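13 November 2019

Utensil stand out of its box and onto the table before dinner. Wooden set laid out next to it. 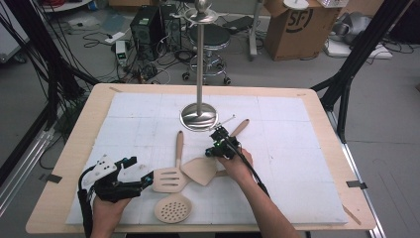
## Stand

Stainless steel, domed round base, thin pole, hook rack at the top with a small ball on it. Bought from Gundine after the crock finally cracked. The base is polished and will show every fingerprint, so it goes left of the stove, away from the sink. Checked for wobble on the kitchen counter: none when bare. With all the weight on one side it leans slightly but stays put. Noted for loading order – heavy pieces opposite each other.

The rack turns a little if pushed. Tightened the ball by hand. May need a thread of tape under it by December.

## Wooden pieces

Slotted turner, flat spatula, perforated skimmer. All light wood, all from the same Hudero set, bought 6 years ago and in better shape than the steel ones.

- Turner: long handle, hangs low. Clears the base by over an inch, which is enough.
- Flat spatula: wide beveled blade. The bevel has stayed even. Sanded once, two winters back, 220 grit, then oil.
- Skimmer: holes collect starch. Toothpick and hot water, no soaking.

The hanging holes are the weak point. The turner's is tight on the hook and has to be tilted to go on. Considered opening it with a round file. Will leave it for a week and see if it becomes annoying.

## Oil

The Qaisi mineral oil is down to the last third of the bottle. Plan is 2 thin coats, a night apart, wiped off after 20 minutes. Last time I left it on too long and the handles were tacky for days. Rag goes outside to dry flat.

The steel ladle and the masher stay in the drawer for now. Both have loops too wide for the hooks and swing into whatever hangs beside them.

## Remaining

Return the Trultovance magnetic strip. It was meant for knives and holds nothing heavier than a paring knife on our tile. Receipt is in the drawer with the batteries – 3 days left on it.

Soup tonight, so the skimmer gets used before it gets oiled.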